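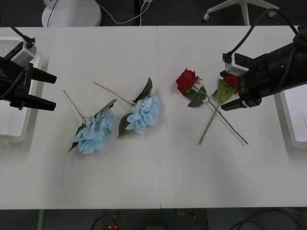
Flores de tela y otras cosas que heredé de mi tía

Durante años fui de las que arrugaban la nariz ante una flor artificial. Me parecían cosa de sala de espera, de escaparate con polvo, y lo decía en voz alta, que es lo peor, incluso delante de mi tía Mernel, que tenía el pasillo lleno de ellas. Ella no se ofendía nunca. Me ponía un café, me dejaba hablar y luego me pedía que le alcanzara el jarrón alto para cambiar las rosas de sitio.

Cuando vaciamos su piso, en noviembre, me quedé con tres cajas que nadie quería. Las fui abriendo con calma, un poco cada tarde, después de cenar, con la radio puesta bajita. Al final las tuve que contar para decidir con cuáles me quedaba, y salieron 124 flores sueltas, sin sumar las hojas ni las ramitas de relleno (¡que también guardaba, envueltas en papel de seda!). Había peonías, claveles, unas amapolas un poco desteñidas y muchísimas rosas, porque mi tía era muy de rosas.

Lo primero que aprendí es que hay que limpiarlas con paciencia. Yo empecé metiendo una margarita debajo del grifo, con toda mi buena voluntad, y el centro amarillo se me quedó pegado a los dedos. Desde entonces uso una brocha de maquillaje vieja, suave, y voy pétalo a pétalo, de dentro hacia fuera. Para las más sucias, un paño apenas húmedo y a secar boca abajo, colgadas de una percha con pinzas. La cocina parecía una mercería.

Iona Pringle, mi vecina de arriba, que hizo ramos para bodas muchos años, bajó un martes a ver el espectáculo y se quedó hasta las once. Me enseñó a devolverles la forma con el vapor de la tetera: se acerca la flor un momento, sin quemarse, y se abren los pétalos con los pulgares mientras la tela está blanda. También me riñó por tener todos los tallos igual de largos. En un ramo de verdad, me dijo, siempre hay alguna flor que se asoma y otra que se esconde, así que doblamos alambres un buen rato, y tengo que reconocer que el cambio fue enorme.

Por fin hice mi primer centro de mesa. Salió torcido y demasiado cargado, parecía un sombrero — un sombrero de los de boda, además — y lo deshice entero a la mañana siguiente. El segundo lo hice con pocas flores y mucho verde, en una sopera desportillada que también venía en las cajas, y ese sigue en el recibidor. Las amapolas se las di a Iona. Los claveles se los llevó mi prima, que los ha puesto en el baño, y mira, quedan bien.

Me sigue gustando comprar flores frescas de vez en cuando, claro, y no hay tela que huela a jacinto. Pero ahora entiendo mejor a mi tía. Vivía en un tercero sin ascensor, con poca luz y las rodillas regular, y ella quería ver algo rojo al abrir la puerta de casa.

Me queda una caja sin clasificar, la de las hojas. Hay helechos, hiedra y unas varas plateadas que no sé ni cómo se llaman; si alguien las reconoce por la descripción (hojita redonda, por parejas, un poco ásperas), que me lo cuente en los comentarios. Y si sabéis cómo quitar el pegamento amarillento de los tallos sin llevarse la pintura, también, porque he probado con alcohol y ha sido un desastre.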